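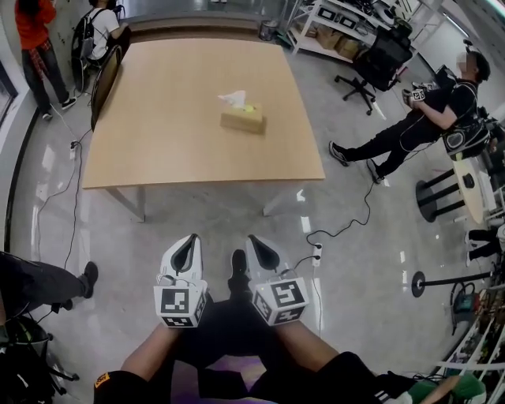

Larnik will open a new furniture rental center in Pletell in August, giving small offices, schools and community groups a way to furnish rooms without buying. The company signed the lease on the former Chae printing building on Numovska Street this spring and has started work on the inside. The center will stock chairs, shelving, storage cabinets and work tables, including plain rectangular ones with a light wooden top and gray metal legs, wide enough to leave a box of tissues in the middle and still have room to work. All items can be rented by the month or by the school year.

The building has 3306 square feet of floor space on one level. Most of it will be used for storage and repair, with a front area where customers can look at furniture before they order. A loading door at the back will be widened so that delivery trucks can be filled indoors during bad weather.

Larnik expects to have 3000 pieces in stock on opening day. Another 152 pieces are already reserved by local customers who signed up early, most of them for use in classrooms and shared offices.

"Renting makes sense for a group that doesn't know how big it will be next year," the company said in a statement dated 4/26/24. "People move, grow or cut back, and they end up with desks in a hallway. We would like to take those desks back, fix them and send them to somebody who needs them."

The monthly price will include delivery within the town limits, setup and one exchange per rental. Customers outside Pletell will pay a delivery fee based on distance. Normal wear such as light scratches is covered, but broken parts and deep stains will be charged at cost. A deposit equal to one month's rent is due when the order is placed and will be returned after the furniture is checked in.

The center will employ nine people at first - drivers, repair workers and front desk staff. Hiring will begin in early summer. Applicants for repair jobs should have some experience with wood or metal work, and drivers must hold a valid license. Training on the company's order system will be paid.

Returned furniture will be cleaned and inspected before it is rented again. Pieces that can no longer be repaired will be taken apart, and usable parts such as legs, hinges and screws will be kept for other repairs.

Early orders will be taken by phone and at the Larnik main office until the center opens. Opening hours and a full price list will be published before August.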